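Section 3: Planning and Budgeting Before You Order

We know you're keen to get your Sillow operator unit out of the crate (we would be too!), but please make yourself a cuppa and work through this section first. It was put together by Nazma Selvanayagam and Magnus McIver, who have seen plenty of switch rooms between them and would love to save you a second purchase order.

3.1 Walk your panels

1. Go along every cabinet the unit will be expected to work and write down each type of control: push buttons, mushroom-head stops, selector switches, key locks on the doors.
2. Note the height of the lowest and highest control on your list. Anything above 192 cm needs the tall column, a separate line on the quote.
3. Mark which selectors have a lever handle and which have a round knob. The standard five-finger hand pinches a lever quite happily between index finger and thumb, while small smooth knobs may call for the grip pads.

Caution: Only a licensed electrician may open a cabinet door during the survey. Everything you need to record is on the outside.

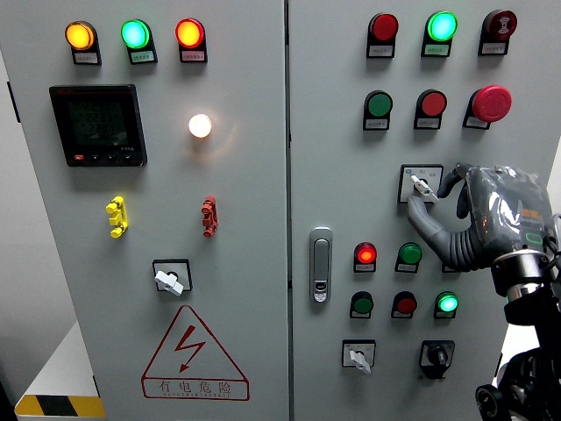
3.2 Work out what to budget for

4. Start with the arm, hand and column as one price, then add protective wrap for the hand. Wrap is a consumable, so allow 2 packs per unit for the first year.
5. Set aside 60 hours of an operator's time for teaching and sign-off. Folks nearly always leave this one out, and it's a real cost even if it never shows up on an invoice.
6. If your panels are labelled in more than one language, tell us now so the label set can be quoted along with everything else.

Note: Spare fingers are cheaper ordered with the unit than on their own later.

3.3 Send it through

7. Email your list to Imtiaz Weerakoon at Kaltska before the end of March if you'd like delivery this financial year. He'll come back to you with a firm quote and a floor plan to check over.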